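# Infant Sleep for Grown-Ups: Handout 4

Parent Education Evening Course, Atbridge
Instructor: Rungnapa Thaweesak
February 2022

Bring this back next time, coffee stains and all. We left off at newborns, who sleep constantly and never when you do. Tonight is the stretch from four months to the first birthday, when everyone you meet will ask if the baby is "sleeping through." 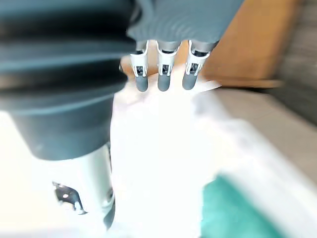
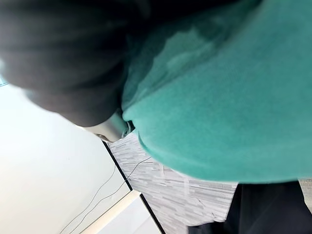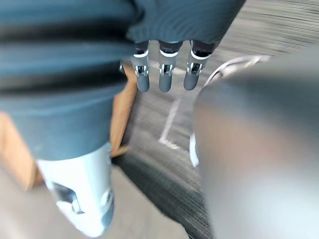
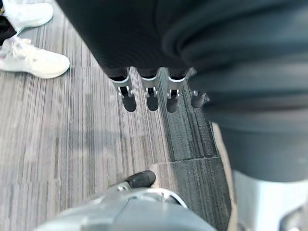
**What "sleeping through" means**

It depends who is bragging. Some people mean midnight to five. Your sister-in-law means seven to seven, and she is rounding up. For this course, it means a stretch long enough that you wake up before the baby and panic.

**Sleep cycles**

- A baby's sleep cycle is shorter than yours.
- Between cycles they surface, check the room, and either drift off or file a complaint.
- Around four months the pattern changes. It gets called a regression, though the only thing going backward is you.

**Naps**

Most babies drop to 2 naps somewhere in the second half of the year. They won't announce it. Look for a nap that turns into forty minutes of cheerful babbling, several days running. One bad day is just a bad day.

**The safe sleep basics** (yes, again)

1. On the back, every sleep.
2. Firm, flat mattress with a fitted sheet.
3. Nothing else in the crib. This includes the quilt your aunt made. Hang it on the wall and send her a photo.
4. Once they show signs of rolling, the swaddle goes.

**Bedtime routine**

Keep it short enough to do when you have a cold. Bath, pajamas, book, bed is plenty. Anything you add tonight you will be performing in August, so think hard before you introduce the puppet.

**The sleep log**

Write down when the baby went down and when they got up. Skip the feelings column. A parent in an earlier class logged 1,083 wakings in a spreadsheet with color coding, and the baby was unmoved.

**For next time**

- Fill in the log for four nights.
- Read the section on early waking.
- If you share nights with a partner, agree on who gets up first. Do this in daylight.

Questions that come up at 3 a.m. can go on the back of this sheet. If it's about fever or breathing, call your pediatrician instead.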